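Section 4. Setting up the Drivulach room humidifier

4.1 Choosing a spot

1. Place the base on a hard, level surface at least 2 feet off the floor. A dresser or a sturdy side table will do.
2. Keep it clear of curtains, shelves of books and anything else that can take up moisture.
3. Turn the mist outlet so it points toward the middle of the room.
4. Leave the unit unplugged until the tank is in place.

Caution: Do not stand the base on carpet or bedding. The air intake is underneath and must not be blocked.

4.2 Filling the tank

1. Lift the tank straight up by the handle and turn it over.
2. Unscrew the cap counterclockwise.
3. Fill with cool tap water to the line. In hard water areas, use distilled water or fit the Widmer filter (part 441, sold separately).
4. Screw the cap back on until it stops. Turn the tank over above a sink and check for drips.
5. Lower the tank onto the base. You will hear a short gurgle as the water tray fills.

Note: Never add oils, salts or perfume to the tank. They damage the seal - this is not covered by the warranty.

4.3 First run

1. Plug in the unit and press Power. The light turns green.
2. Set the dial to Low and close the door and windows.
3. Wait for the room reading to settle before changing the dial. In a bedroom this may take an hour or more.
4. If the reading goes above 70, the unit switches to standby. It starts again by itself when the air is drier.

Flowers held above a table, a close blurred view, and a bed with a cushion

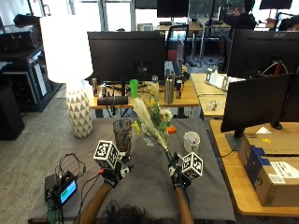
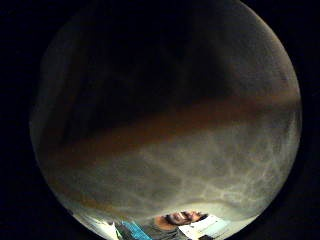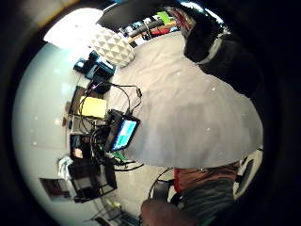

4.4 Daily care

1. Switch off and unplug before lifting the tank.
2. Empty any water left from the day before. Do not top up old water.
3. Wipe the tray with a soft cloth.

After every 500 hours of use the Clean light blinks. Follow the descaling steps in Section 6, then hold Reset until the light goes out. The light will also blink if the tray is missing or not pushed fully in - check this first.

Before storing the unit, let the tank and tray dry with the cap off. Store the filter separately.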